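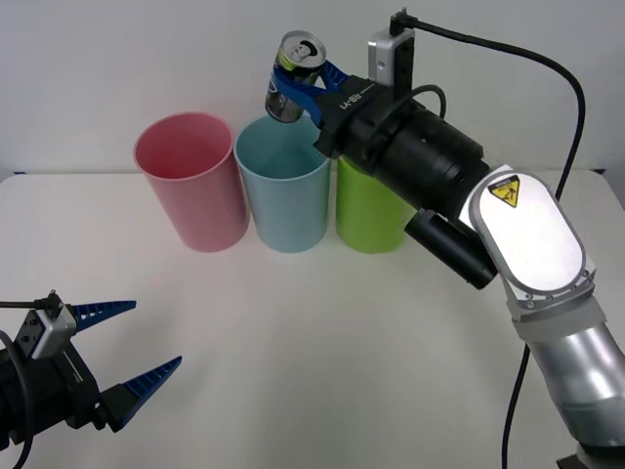
**Hustthorpe Local History and News Club – Reading Group**

# How to read a report about terror arrests

Uyên Kim asked for a page newer members could work from. I don't think a method makes anyone immune to a bad story, and I distrust people who sell one. These steps have slowed me down a few times, and I'd settle for that.

My running case is the Bramarport raids in May, as covered by the Larov news service and copied by nearly everybody else.

## 1. Find the source before you read the rest

Go through the text and underline every "said", "according to" and "it is understood". In the first Larov report all of them led back to one unnamed security official. That official may have been telling the truth. He or she also had a job to protect and a raid to defend.

"Asked not to be named" tells you very little. Look for what the person was in a position to know.

## 2. Write down the exact verb

Detained, arrested, charged and convicted are four different things. Headlines slide between them. Larov wrote "detained", the evening bulletin said "arrested", and by the weekend a columnist had the men down as "members of the cell". No court had sat.

Keep a note of the verb and the date you saw it. If the verb gets stronger, ask what new fact came with it.

## 3. Be awkward about numbers

The Bramarport reports gave 785 officers, 3338 files seized and 3 suspects. Only the last can be checked easily, through court listings. A "file" could be a holiday snap or a phone bill. When I went back to the page later, the 785 had become 769, with no correction note.

Big figures for effort are cheap. They tell you how busy the police were and leave out what they found.

## 4. Treat "suspected links" as an empty box

Links to whom, and of what kind? Money, messages, a cousin? If the report doesn't say, write "not stated" in your notes and leave it there. Don't fill it in from the last case you read about.

## 5. Count copies as one

Kumaresan Murthy brought us a thick pile of cuttings and called it confirmation. Most had the same second paragraph, word for word. Search for an odd phrase in quotation marks and see how far back it goes.

## 6. Go back later

Put the names of the court and the operation in the club's Tosh folder and look again after a few months. Releases without charge get a line or two, if that. I have found no follow-up on one of the Bramarport men, and I don't know whether he was freed or tried.

Last changed 18/01/2021. Step 3 used to have a list of fact-checking sites, but two had stopped updating, so I took it out.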